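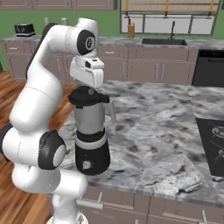 Notes from the Candley Workshop

Many of you have been asking what Soo-ah Yeon and her father Nam-gil have been up to in the back corner since May, and I'm happy to say there is finally something to report (and quite a lot of it, so get yourself a cup of tea). The arm project, which they call Suvus, now has its own practice kitchen on the computer, and the blender is the first job on its list.

The kitchen took 17 evenings. Soo-ah did most of the modeling at home, and she got wonderfully carried away with it - there is a knife block by the sink, a toaster down at the far end of the counter, and even yellow cords on the window blind! Nam-gil wanted to know what the cords had to do with robotics. Soo-ah said she had to look at this kitchen every night and would like it to be a nice one, and I'm with her.

The task itself sounds simple enough. The gripper comes straight down over the blender, closes on the little knob in the middle of the black lid, and lifts. Well! The first version pinched so hard that the whole blender shot off sideways, and the next one came down so gently that it closed on air. Lucero Henao sat with them one Saturday and went through the contact settings line by line, and by supper time they had the fingers meeting the knob squarely. There were 1,231 tries in the log by then, most of them run overnight on Gil-soo Baek's old desktop, for which we thank him and his electric bill.

Lifting is still the hard part. The lid tilts on the way up and catches on the rim of the jar, and Nam-gil suspects the friction numbers while Soo-ah suspects the wrist angle. They have a small bet going.

The real arm is on bench 3, waiting for a power supply, so please don't borrow its clamps. If you have a spare blender with a knob on the lid, working motor or no, Hae-won Wi is keeping a box for donations by the front door. Soo-ah will also show anyone how to set up the software on their own laptop, and she asks that you bring a mouse, as the trackpad makes it miserable going.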